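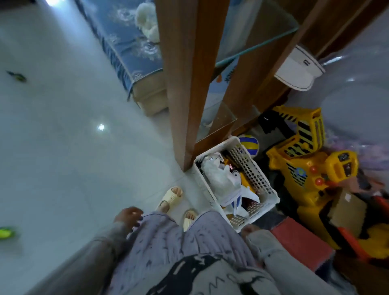

Ticket 2813 — page 1 of 4

Underfloor heating, ground floor zone drops out overnight
September 23, 2023
Logged by Minttu Pesonen, Roltimo support

Customer: Kerttu Seppälä, Prustwood. Zustell wall thermostat, wet system, tiles on screed. Rest of house on radiators, no complaints there.

Reported: zone set to 22, fine in the evening, wakes up to stone cold floor. Display shows code 1512, clears itself by mid morning. Four nights out of the last week. Boiler is running normaly when it happens, hot water OK. She's fed up, children play on that floor and everybody is going about in slippers.

Step 1. Batteries. Swapped for new ones while on the phone. Code came back the same night. Not that then.

Step 2. Schedule. Had her read it out to me. Night setback was down at 5, looks like the factory setting came back after the power cut. Put it to 18. Floor a bit better but 1512 still shows. So two things going on maybe.
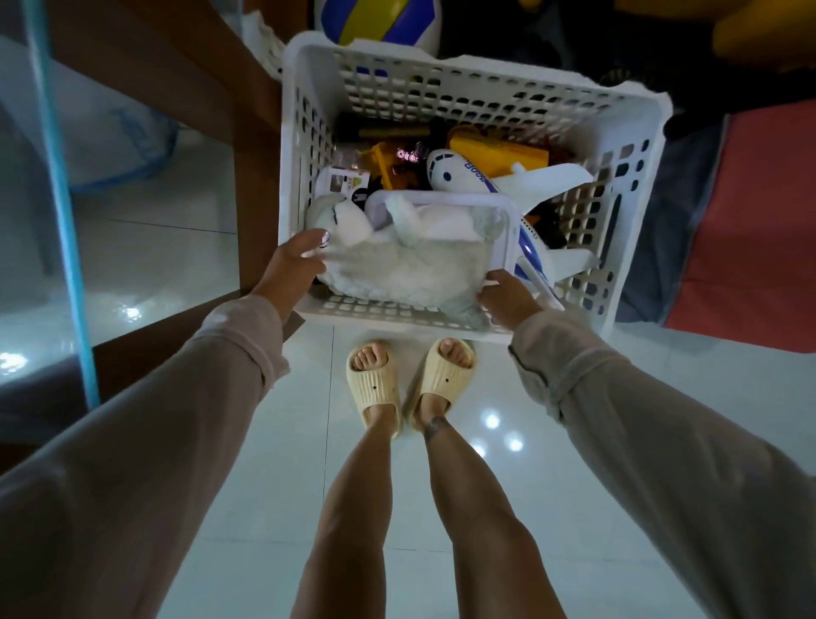
Step 3. Signal between thermostat and wiring centre. Wiring centre is in the cupboard under the stairs, metal door. Asked her to leave the door open overnight. No code. Door shut next night — code back. Told her 1512 is lost contact with the receiver, zone shuts after 25 minutes without a reading. Manual only says "see installer" which is no use to anyone.

Step 4. Moved thermostat off the outside wall to a table by the hall door, on its stand. Door shut. Held all night. Customer happy-ish but doesn't want it on a table for good, fair enough.

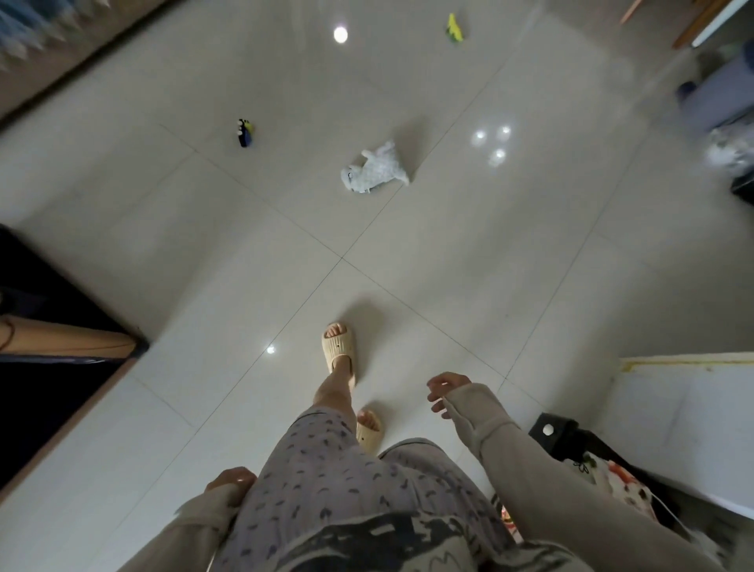
Tiled floor.

Note from Toshio Okabe, second line: don't close this. If the setback really reset itself in the power cut then the memory battery in the wiring centre is flat as well. Get her to switch the unit off at the wall for a minute, then on, and read the schedule back.

Done. Schedule back to 5. Toshio right. Put it to 18 again by hand for now.

Step 5. Air in the loop? Checked while we were at it. Flow gauge on her zone steady, same as the other one on the manifold. Left alone. Pump quiet.
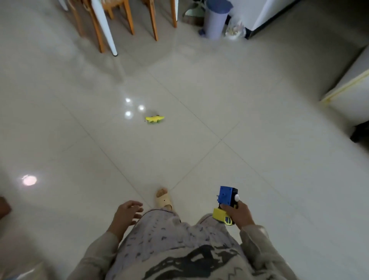 Step 6. Visit. Paavo Heinonen to fit new wiring centre, and the aerial lead that brings the receiver outside the cupboard. Part on order from Eskola, no date yet. Customer asks for a morning if poss. Park on the street, drive is being dug up.

Until then: thermostat stays on the table, cupboard door open at night, don't switch off at the wall.

Still open: who pays. Unit is out of warranty but the reset fault was on it before, see Mariann Kozma's older ticket for the same adress, from December. Have asked Mariann, waiting.

Status: pending part.

Contact Roltimo support | © 2023 Roltimo | Back to top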